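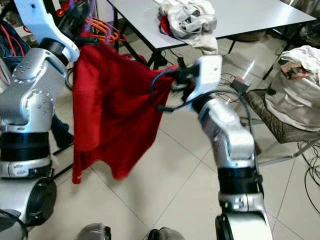

Red garment held up by its top edge. The rest of the pile waits on the table.

Hanging Clean Clothes So They Hold Their Shape
Laundry Room Tips, updated 12/7/22

Most shoulder bumps and twisted side seams are made in the few minutes between the pile and the rod. The method below covers knit tops, sweatshirts and light jackets on ordinary plastic hangers.

Work surface
Set a table next to the rack. A folding table with a smooth top does the job and can be put away afterward. Keep the pile toward the back, so sleeves don't drape over the front edge and pull the next piece to the floor. On a tile floor a dropped item picks up grit, which then has to be brushed out of the knit.

Picking up
Take one item at a time. Find the shoulder seam or top corner on each side and lift until the fabric clears the table. Let it hang for a moment. Twists in the body usually drop out under the garment's own weight. Do not snap wet knits; the hem stretches and stays stretched.

Putting on the hanger
Pullover necks: feed the hanger up from the hem. Pushing it down through the collar widens the neckband.
Zip or button fronts: seat one shoulder, then the other, and close the top fastener.
Once the item is on, pinch a lower corner and pull lightly straight down. Repeat on the other side. Any stripe or piping should run plumb from shoulder to hem. If it leans, one shoulder is seated too far out.

Hanger size
Our test rack holds Bako plastic hangers at 480 mm and Tiltholm narrow hangers at 305 mm. The 480 suits adult coats only. The 305 is a child's size and will leave a point in the sleeve of any adult top. Check the width across the shoulders of the garment and choose a hanger slightly shorter than that.

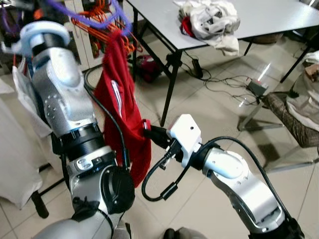 Getach wrote in March to disagree on one point: pulling the lower corner is fine for cotton, but on a loose-knit sweater it leaves a little tail at the hem that takes a wash to get rid of, and smoothing downward with a flat palm gives the same result without it.

The palm method is slower but we have adopted it for open knits. Anything heavier than 300 g should be folded in any case.

Rack load
The Skandodo rack used for these notes starts to bow at the center with more than 11 damp sweatshirts. Load from both ends toward the middle and face all hooks the same way. Hooks facing alternate directions lock together, and a tangled cluster has to be lifted off whole to free one hanger.

Spare hangers
Store empties at one end of the rod. Bags and straps go on a separate hook, clear of the hooks of the hangers.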